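Care of the Marble Table: Notes for the Household
Apr 15, 2021

Readers of this journal will recall that a marble-topped table was acquired in January, after lengthy correspondence with Velimir Berisha. It is now in daily use for meals, and certain practices have been adopted for its upkeep. The sponge is kept close at hand, and cups with lids are preferred - spilt coffee was the chief complaint with our previous table. 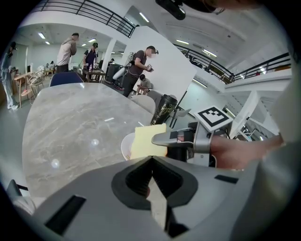

How often should a table of this kind be wiped down?
After every meal, with a soft damp sponge and plain water, followed by a dry cloth.

Vinegar and lemon juice are not permitted near the surface. Mrs Georgiou, who consulted me on the matter, had used a vinegar spray on hers for five weeks and was left with dull patches. Polishing cost her 208 euros.

Bread presents a lesser difficulty. Crumbs are to be gathered by hand before any wiping is done, as crusts can drag grit across the polish.

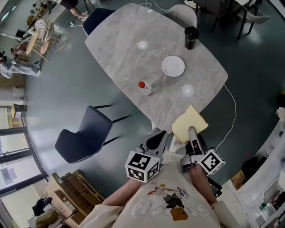
Plates should likewise be lifted and not slid. Bottles are to be closed firmly before they are set down, and any ring of water dried at once. The question of felt pads for the chairs remains open - Florian Lacroix has recommended a set of seven from Skallstead, and I shall report when they have been fitted.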